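トゥルレック・ダーナー

トゥルレック・ダーナー(Trureck Durner)は、自動車メーカーのトゥルレック(Trureck)が製造していた2ドア・2座席のミッドシップスポーツカーである。車名は、同社が走行試験に使っていた山岳路の名に由来する。通常型のほか、軽量仕様の「ダーナーS」、屋根を脱着式とした「ダーナーT」が存在した。総生産台数は381台で、このうちダーナーSは36台にとどまる。

概要

トゥルレックはもともと商用車向けの変速機を手がけていた部品会社で、完成車の製造に乗り出したのは小型クーペの受託生産がきっかけである。受託契約の終了後、空いた組立ラインと熟練工を活用する目的で自社ブランドの車が企画された。開発にあたっては車体設計をディストデン(Distden)社、サスペンションの基本設計をティアニー(Tierney)社が担当し、トゥルレックは駆動系と最終組立を受け持った。

当初の計画では前部にエンジンを置く後輪駆動車とされていたが、既存の横置き用変速機を流用できることから、試作の早い段階でミッドシップに改められた。この変更によって室内後方の荷物置き場は失われ、代わりに車体前部に浅いトランクが設けられている。容量は小さく、機内持ち込み用のかばん2個でほぼ埋まる。

車体・デザイン

シャシーはアルミ押出材を接着とリベットで組んだバスタブ型で、前後に鋼管製のサブフレームを結合する。外板は通常型がガラス繊維強化樹脂、ダーナーSではボンネット、ルーフ、エンジンカバーが炭素繊維強化樹脂に置き換えられた。ドアは両仕様ともアルミ製である。

前照灯は固定式の丸形で、上から透明樹脂のカバーがかぶさる。初期型ではこのカバーの内側に水滴が溜まりやすく、後に通気孔を追加した部品に改められた。初期型の車両でも対策品への交換は可能だが、ハウジングごと取り替える必要があるため、現存車には未交換のものも多い。

側面の空気取り入れ口は左右で役割が異なる。左側はエンジンの吸気用、右側は油冷却器の冷却用で、開口部の形も左右でわずかに違う。後部の可動式スポイラーは一定の速度に達すると自動的に立ち上がるほか、室内のスイッチで手動操作もできる。ダーナーSでは固定式となり、駆動用モーターが省かれた。
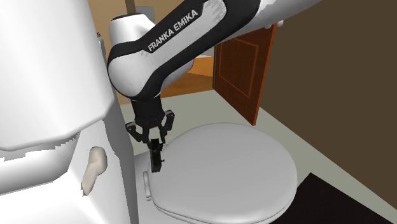 室内は簡素で、計器盤は中央に回転計を置き、その左右に速度計と水温・油圧の複合計を配する。座席は背もたれの角度が固定された一体成形品で、前後の調整は運転席のみ可能である。助手席は床に直接固定され、足元の踏板を動かして体格に合わせる方式をとる。空調装置は通常型とダーナーTに標準で備わり、ダーナーSでは無償の選択装備とされた。実際には、ダーナーSの購入者の多くが空調装置を選んだとされる。

機構

エンジンは自然吸気の直列4気筒で、外部から購入したシリンダーブロックにトゥルレック製のシリンダーヘッドを組み合わせる。吸気は4連スロットル、潤滑は通常型がウェットサンプ、ダーナーSがドライサンプである。ドライサンプ化によってエンジンの搭載位置が下がり、重心も低くなったが、油量の点検はエンジンを暖機してから行わなければならず、取扱説明書の手順も通常型とは別に記載されている。

変速機は5速手動のみで、自動変速機の設定はない。シフト操作はワイヤーによって後方へ伝えられる。初期型では操作の感触が曖昧であるとの指摘を受け、後期型でワイヤーの取り回しと支持部のゴムの硬度が変更された。差動装置は機械式の差動制限付きで、通常型では選択装備、ダーナーSでは標準装備であった。

サスペンションは四輪ともダブルウィッシュボーン式である。前輪のロッド類はティアニー社が競技用に製作していた部品をもとにしており、定期的な給脂を必要とする。操舵装置には動力補助がなく、低速での操作は重い。制動装置も倍力装置を持つものの踏力は大きめに設定されており、アンチロック機構は後期型から加わった。

生産と販売

組立は手作業を中心とし、1台の完成までに10日を要した。塗装は外部の工場に委託され、標準色のほか、購入者が色見本を持ち込む特注塗装にも対応した。特注塗装を選ぶと納期がさらに延びたが、ダーナーSでは注文の大半が特注色であったという。

ダーナーSは一般には販売されず、希望者が書面で申し込み、審査を経て購入権を得る方式がとられた。審査では、トゥルレックの車の所有歴、車両を保管する環境、走行会などへの参加実績が考慮された。購入契約には一定期間の転売を制限する条項が含まれていたが、条項の適用をめぐって販売店と購入者の間に意見の相違が生じた例もある。申し込みの受付は4月に始まり、割り当て分に対する応募が揃った時点で締め切られた。

ダーナーTは生産の後半になって加わった。屋根板は2枚に分かれ、外した屋根板は座席背後の隙間に立てて収納する。開口部の拡大に合わせて側面の敷居が高くなり、乗り降りは通常型よりも難しい。車体の剛性を補うため敷居の内側に補強材が入れられ、重量は通常型を上回った。

生産の終了は、供給元がシリンダーブロックの製造を打ち切ったことによる。代替エンジンへの載せ替えも検討され、試作車が製作されたが、冷却系の再設計にかかる費用が見込まれる販売台数に見合わないとして量産には至らなかった。試作車はその後解体され、車体の一部が部品として保管されている。

評価

発売当時の評価では、操舵の正確さと制動時の安定性が好意的に扱われた。一方で、後方視界の悪さ、高速走行時の室内騒音、雨天時に排水が追いつかない前部トランクについては批判があった。ダーナーSについては、軽量化の効果を認める意見と、通常型との価格差を疑問視する意見に分かれた。

中古車市場での価格は、仕様と整備記録の有無によって大きく変わる。とくにアルミ製バスタブの接着部は修復が難しく、事故歴のある車両では専門の工場による検査が勧められる。外板の樹脂部品は型が残っているため現在も受注生産で入手できるが、前照灯のカバーと室内の空調吹き出し口は新品の供給が途絶えており、中古部品に頼ることになる。

競技での使用

トゥルレックは自社チームでの競技参加を行わなかったが、顧客向けに安全ロールケージ、燃料タンク、ギア比の異なる変速機からなる競技用部品を用意した。これらを組み込んだ車両は、主に国内の耐久競技と登坂競技に出走した。登坂競技では軽い車体が有利に働いたものの、耐久競技では変速機の過熱が問題となり、後に油冷却器を増設する部品が追加された。競技用部品を装着した車両は、公道登録を維持できる仕様とそうでない仕様に分かれ、後者には車台番号の末尾に識別用の文字が打刻されている。

関連項目

スポーツカー
ミッドシップ
限定生産車
ドライサンプ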